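# Report the Grasps That Nearly Failed

Published results in robot picking rest on a single number, the success rate, and that number has become too easy to raise and too hard to interpret.

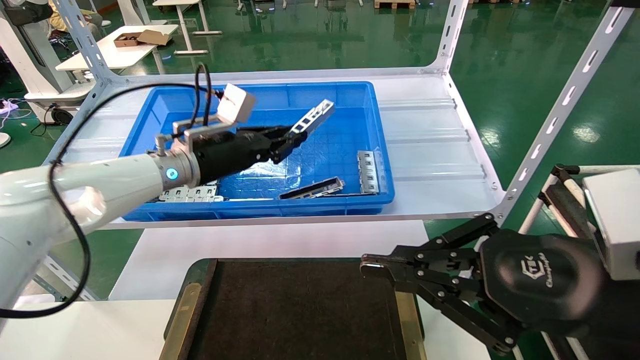
## What a success rate leaves out

Slotted metal brackets are an ordinary item in any parts store. They are also a fair test of a manipulation method. A long bracket taken by a two-finger gripper can be held in the middle, near one end, or by a single thin edge, and it can come out of the bin level or at a steep angle. Under the scoring rules most groups use, all of these count the same. The part left the bin, and the trial is marked as a success.

The Lisbridge group's recent study illustrates the problem. It reports 900 trials of a learned picking policy on metal brackets in plastic bins, trained on 2,000 demonstrations collected by remote operation. The headline result is strong, and we have no reason to doubt it. The paper does not say, however, how many of the successful grasps would have been usable for the next step. A bracket held at a slant must be turned before it can be placed in a fixture. If the arm cannot turn it, the pick has only moved the difficulty to another station.

## A modest change in practice

We propose that groups publish the angle and position of the part in the gripper at the moment it clears the bin, together with the success rate. Most systems already record what is needed. A camera mounted at the gripper will often show enough to estimate both values, and the labeling can be done after the trials are complete.

The Walldale laboratory tried this on its own archive in April. Its staff sorted successful picks into 5 grades, from "ready to place" to "held, but not usable." Two policies with nearly equal success rates proved to be far apart once graded. The one that had looked slightly worse was the better choice for assembly work, and Walldale has since changed its plans accordingly.

## Objections

Some colleagues hold that grading adds cost and invites argument over where one grade ends and the next begins. The first point is fair. Walldale's grading took 9 working days, and a small group may not have that time to spare. The second is less persuasive. The line between success and failure is also a matter of judgment, and papers seldom state who made it or by what rule.

A further objection is that the Hoshino benchmark, on which many groups rely, has no field for such data. The maintainers of Prurnunum, the software most often used to submit results to it, have said that an optional field could be added without breaking older entries. We urge them to add it before the next round opens, and we ask reviewers to request graded results in the meantime wherever a paper makes claims about assembly.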